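Home Topics Make and Do Ask Us
Search this site Go

Why do flat things have gaps?

Look at a door, a drawer or a row of panels. Where two pieces meet, there is a thin line. Builders call it a seam or a joint.
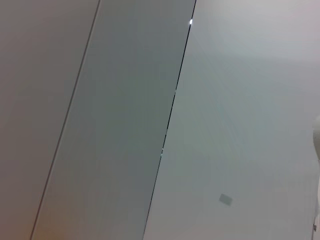
Many materials swell a little in damp air and shrink in dry air. A small gap gives them room to move. Smooth, plain panels with straight edges, like these gray ones, meet in thin dark lines. A gap can look dark even when the panels are pale – not much light gets down inside.

Try it: push two books almost together and look at the line between them.

Contact Drumcombe Pages | © 2020 | Back to top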